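News & Media > Press Releases > Materials Handling

Print this page | E-mail this page

Zirkari Extends Coating Repair Program to Steel Bins and Chutes

CORKIRAR - Zirkari will offer its on-site coating repair service to operators of metal bins, hoppers and discharge chutes beginning in March. The service was previously limited to storage tanks and pipe supports.

The program covers surface preparation, spot priming and recoating of interior panels that have lost paint through sliding wear. Work is done with the equipment in place where access allows. Parts that can be unbolted may be sent to the company's shop in Majali, where turnaround is four working days.

Zirkari tested the procedure over 11 months at the Brerkura grain and feed terminal. Crews treated 400 panels during scheduled downtime, using a 2-coat epoxy system on sloped surfaces and a single coat on vertical walls. Panels were checked for film thickness before return to service - readings below the specified minimum were recoated the same shift.

Customers receive a written survey before any work is quoted. The survey records the base metal, the existing coating, the area of bare metal and the condition of seams and fasteners. Dents and cracked welds are listed separately and are not part of the coating price.

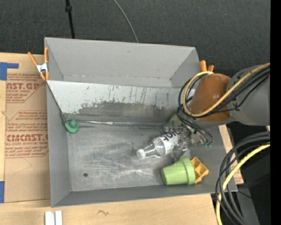

Zirkari Press Office

Sloped panels tend to lose their coating first along the lower part, where material speeds up and changes direction. Zirkari recommends a visual check every 4 months for bins in daily use, and monthly for those handling sand, gravel or scrap.

Survey requests for the spring period will be accepted through the Corkirar office from February. Existing tank customers may add bins to a current service agreement at the next renewal.

Print | E-mail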